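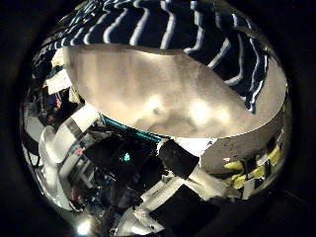 Soft Furnishings, Part 4: Working out how much cloth to buy
Tutor: Iolo Gape

Bring to this session: tape measure, pencil, squared paper, your notes from Part 3, and the measurements of one window at home. If you do not have a window to measure, use the figures in the worked example.

Measuring the window

Use a metal tape. Cloth tapes stretch with age and two people with two cloth tapes will get two answers. Write everything in millimetres. Mixing centimetres and millimetres on one sheet is the most common cause of wrong orders on this course.

Measure the width of the track or pole, leaving out the finials. Measure the drop from where the curtain will hang, which may be the eye of the ring, the underside of the pole or the top of the track, down to where you want the hem. Take the drop at both ends and in the middle. In older houses the three will differ. For sill-length curtains work to the shortest and stop a little above the sill.

Words used in this handout

Drop: the length of a curtain from top to bottom. The finished drop is what you see when it is hung. The cut drop is the finished drop plus the hem and the heading allowance.

Width: one strip of cloth, selvedge to selvedge. A curtain may need several widths joined side by side.

Usable width: the width left once the selvedges are trimmed off. Shops quote the full width, so ask.

Repeat: the distance along the cloth before the pattern starts again. Plain cloth has no repeat. Stripes that run the length of the cloth have no repeat along it either, but they do have one across it, and this matters at the joins.

Fullness: how many times wider the flat cloth is than the track. Pencil pleat normally wants double. Eyelets can manage with less. Sheers usually want more.

The calculation

Step 1. Multiply the track width by the fullness. Add the side turnings and any overlap in the middle.
Step 2. Divide by the usable width and round up to a whole number. That is the number of widths.
Step 3. Work out the cut drop.
Step 4. If the cloth has a repeat, divide the cut drop by the repeat, round up, and multiply back. Use this larger figure in place of the cut drop.
Step 5. Multiply by the number of widths. Divide by 1000 to turn millimetres into metres.

Round up at every stage. Never round down, even when the answer is very close.

Worked example

The cloth is Banidska, a small printed leaf with a repeat of 79 mm. Steps 1 and 2 have been done and the pair needs four widths. The cut drop is 1084 mm.

1084 divided by 79 is 13.72, so round up to 14 repeats.
14 times 79 is 1106 mm.
1106 times 4 is 4424 mm, or 4.424 metres.

Most shops sell by the tenth of a metre, so the order is 4.5 metres. Without the pattern, four drops would come to 4.336 metres and the order would be 4.4. A small repeat costs very little. A large one can add a whole extra drop, so check it before you fall for the cloth.

Odd numbers of widths

If a pair needs three widths, cut one in half lengthways and join a half to the outside edge of each curtain. Do not put the half width at the leading edge, where the join will show. The same applies to stripes – match the join on the line between two colours and let the seam fall in the darker one if there is a choice.

Lining

Lining is plain, so leave out step 4. Check the usable width again, as it is often different from the face cloth, and do the sum from the beginning.

Shrinkage

Cottons and linens can shrink in the first wash, along the length more than across. Either wash the cloth before cutting or allow extra in the hem. Prarkus and Vetstead samples are in the box by the door with the care labels attached. The Lazarević linen has no label. Treat it as dry clean only until you have tested a piece: cut a square, draw round it on paper, wash it, press it and lay it back on the drawing.

Ordering

Buy all the cloth for one room at once and ask for it from one roll. Dye lots vary. Look over the full length for flaws before cutting, since few shops will take back cut cloth.

For next time

Complete the five steps for your own window, once for a plain cloth and once for a cloth with a repeat. Show the working. Read the pages on heading tape, and bring shears if you have them.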